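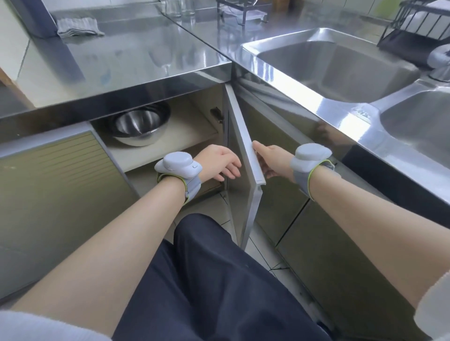
Corner cupboards – quick tips

Big bowls low down, one shelf, nothing in front. Heavy stuff at the back gets forgoten.
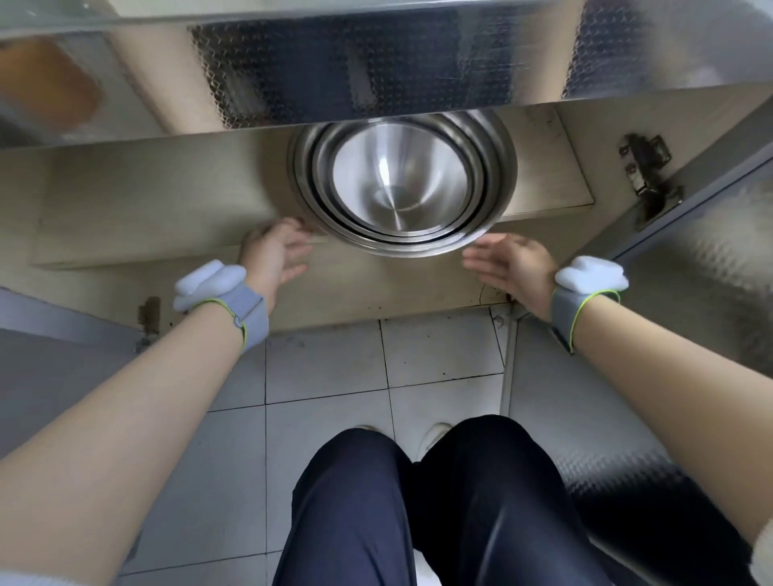 Ibrahim, kitchen tips editor
1/27/23

Nest by size, biggest outside. Squat dont bend, both hands on the stack. Sticking together? Sheet of kitchen paper between each one. Wipe the shelf while it's clear, sweep the floor after.
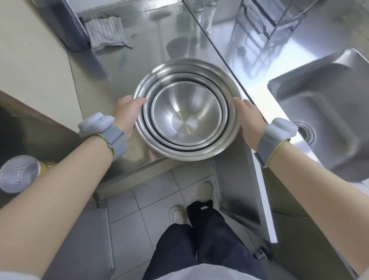
Three bowls, one stack.

Dry the rims before they go back – water marks otherwise. Hinges next time.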